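Burger table, layout notes
Nov 25, 2021

Okay, writing this up while it's all still in my head, otherwise Marthinus will ask me in January how the burger table was set and I'll be drawing it on a napkin again. This is the ingredient setup for the Kurero work, the one where everything is within reach of one tray in the middle and you build the burger right there.

So, the layout. Tray in the center, lettuce and cheese behind it at the back of the table, buns on the left, patties and tomato on the right. I tried a straight line of containers first (that was Gion Ruchti's idea, he likes a line) and I kept reaching across the tomato to get to the cheese, which bugged me more than it should have. The cross shape is so much nicer! Everything is one short move from the tray and you never have to pass over one container to reach another.

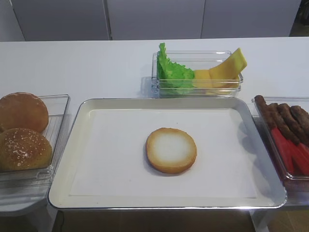
I went back and forth on whether the buns and the patties could share a box. We have that one big Griltar container that would hold everything, and it would save table space, but then you're digging. Separate it is. The lettuce and cheese can share just fine, lettuce standing up on the left, cheese on the right, and the leaf doesn't flop over as long as the box is a small one. In the bigger box it lay down flat every time and I had to peel it off the bottom.

Things I want to remember about each station:

1. Buns. Bottoms toward the back, sesame tops toward the front. I like having them overlap a bit, there's an edge to get hold of. Packed flat and tight they're a pain. 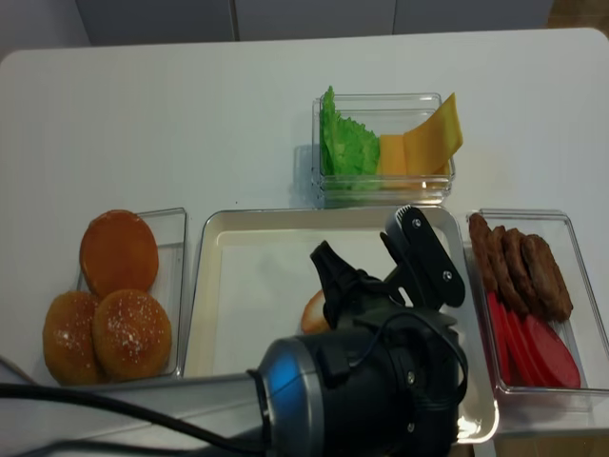
2. Cheese. Let one slice lean so the corner pokes out past the rim. It looks sloppy and I kept straightening it the first morning, then I quit doing that. The corner is the handle! Leave it alone.

3. Patties. An overlapping row on a slant, back half of the right-hand container. They hide each other if you stack them straight up.

4. Tomato. Fanned out in the front half, same container. Fan it like you're at a nice brunch place.

5. Tray. Start it empty, in the middle, long side facing you. Bottom bun goes near the middle and cut side up, then everything else goes on top of that.

The tray is the Wyss one with the metal rim, by the way, out of the second cabinet. I had the Matia one out before and it's too narrow, there was no room to set anything down next to the burger if you changed your mind about it.

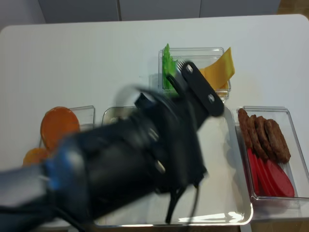
Tape marks: I still owe the table some. Right now I'm putting the containers back by eye and they wander over the course of a day, the right one most of all. Plan is a corner mark for each container and two for the tray. Marthinus has the thin gray tape, ask him before buying more (he says there are 140 feet of it, so we're good until the end of time).

Also for the supply list: small clear containers with lids. I keep borrowing from the kitchen shelf and I can tell it's being noticed.
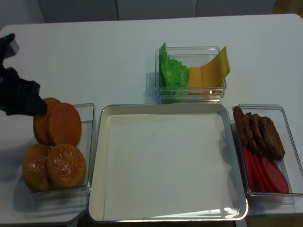 Does the order of the layers matter for the layout?
Only a little. Bun first and bun last, so that side gets the most trips and should have the clearest path to the tray. Patty, cheese, lettuce and tomato can go in whatever order you like and the cross still works.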